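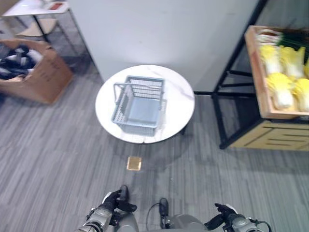 Stopping a plastic basket from scratching a round table
Posted by Brevis, 03/03/2022

I keep a grey plastic basket with a folding handle on our round white table, the marble-patterned sort. Post and keys go in it and it gets dragged about a lot. Will the bottom mark the top, and what can I put under it? Glue is out as I wash the basket.

Kang
Felt pads. Stick them on the corners.

Dendari
Felt comes off when you wash it, so I'd go for a thin cork mat cut a bit smaller than the basket. Wipe the table first, as grit does more harm than plastic. Mine has been down since August with no marks. If your top is real stone, keep lemon and vinegar off it too.

jedavcombe710
Same problem here, never solved it. I put the basket on the floor in the end and now everyone kicks it.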